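## 4. Setting up a staff exercise in Fernesix

Now that the map is loaded and everyone has a login, you can build your first exercise. Give yourself a quiet hour for it the first time round, and have a hot drink to hand. It goes much faster once you know where things live.

The steps below use the Lestberg training map, the one most headquarters start with. If your unit has bought the Serkedov river crossing pack, the screens look the same but the unit list is longer.

1. Open **Exercise > New** and type a name. Keep it short, as it gets printed at the top of every order and report (the limit is 20 characters, spaces included).
2. Choose the level of headquarters. Brigade is a comfortable place to begin. You can move up to division later on, but you can't come back down again without starting a fresh exercise.
3. Fill the staff cells. Drag each login on to its desk: personnel, intelligence, operations, supply, plans and signals. One person may hold two desks if you are short-handed, and plenty of units run happily that way for years.
4. Set the start time on the exercise clock. We like 0600 in November for Lestberg, with its short daylight and soft ground, which gives the supply desk something to think about.
5. Load the opposing force. Choose **Mahmoud (light)** for a first run. It has 1,083 troops and very little artillery, so your operations desk will have room to make a few mistakes and put them right.
6. Set the message delay, in seconds. The factory setting is 600, and it feels dreadfully slow to begin with. Do try it before you shorten it!
7. Press **Check**. Any desk without a login shows in amber, and any unit without a parent headquarters shows in red.
8. When the list is clear, press **Save**, then **Publish to desks**.

> **Note:** Desks only see what you have published. If the intelligence cell rings to say their map is blank, step 8 is nearly always the one that was missed.

> **Caution:** Don't change the level of headquarters while the clock is running. Orders already sent will lose their addresses, and they can't be brought back.

If Check stops with message 51, two units are sharing the same call sign. Open the unit list, sort by call sign, rename one of the pair and press Check again.

Section 5 covers running the clock, pausing for meals and saving the log for your review afterwards. 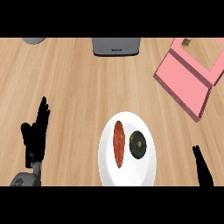 *Plate on a wooden surface, computer-rendered.*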